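The Room Pack Is Cheap. The Grader Is What You Pay For.

Opinion, by Bianka Balogh

Jutell sells simulated homes by the pack. The standard subscription gets you 596 furnished rooms, a single-arm robot model, a camera mount you can place anywhere on it, and a batch runner that renders episodes overnight. 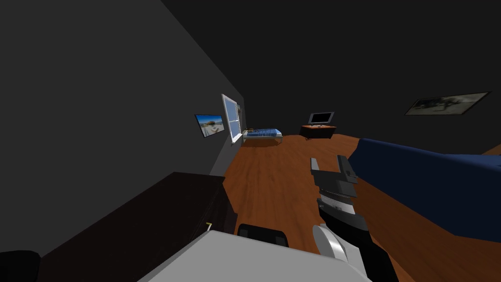 I ran the pack for 14 nights on the machines at our Cundiscombe office, mostly on navigation and reach tasks in bedrooms and living rooms. My view is that Jutell has put its price on the wrong part of the product.

Room count is an easy number to print on a sales page. It says little about coverage. A policy that has seen 2,000 rooms with the same wood floor texture and the same flat, even light has learned one floor and one light. Jutell's layouts vary well enough. Its materials do not. I would trade half the rooms for a proper randomizer on surfaces and lamps, and I told their support desk so in November. The answer was that it is on the roadmap.

Camera tilt is handled better. You set a range for roll and pitch, and the runner samples from it per episode. Most kits I have used treat the camera as fixed and level, and a policy trained that way falls apart when a bracket slips on real hardware. Wide roll settings look absurd in the previews. Leave them on anyway, at least for part of the batch.

The grader is the strongest piece. It logs contact, joint limits and goal distance at every step, then writes a plain text file per episode. Of over 4,000 episodes, I had to rerun only a handful for missing logs. Pamulance, the obvious competitor, still gives you a pass or fail flag and a video - fine for a demo, useless for finding out why an arm stalled short of a desk.

Two complaints remain. Collision shapes on soft furniture are rigid, so a brush against a sofa scores the same as a brush against a wall. And the license counts seats by machine, which punishes small teams that spread jobs over old hardware.

Jutell should sell the grader alone. Ó Séan-style site licenses, of the kind Ó Súilleabháin offers for its arm controllers, would suit it well. I would renew on those terms and bring my own rooms.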